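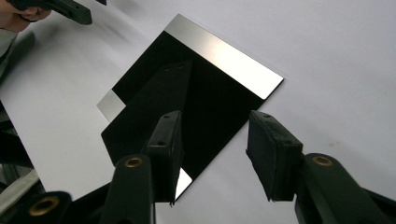 Vindaswood Cream Blush Quad by Flandus

I've had the Vindaswood quad in my shop since March and I still reach for it nearly every morning, so it's about time it got a proper page! It's a set of 4 cream blushes: Zabala (a warm brick), Sidireck (cool berry), plus a soft peach and a dusty rose that Flandus only gave numbers to, 993 and 2868. I call them Peach and the Good One.

The texture is what sold me. They're creamy without being greasy, and they melt in with fingers in a few seconds (a brush works too, but use a dense one or you'll be there all day). Zabala looks scary in the pan and goes on really sheer, so don't let it put you off. Sidireck is the strong one. One tap per cheek, then blend, then decide if you want more!

I have combination skin, and I get a good six hours before my cheeks start to fade. With a bit of loose powder on top I've worn the rose from Sunday brunch right through dinner. My brother-in-law Ignacio Calvo does wedding makeup and uses the berry on lips as well, and now so do I.

A few things to know before you order: there's a light vanilla scent, the peach barely shows up on deeper skin (go for Zabala instead), and the pans don't come out, so no refills for now.

We've sold over 3000 of these, and the restock is in. Singles of Zabala and Sidireck are listed separately if you don't want the whole set.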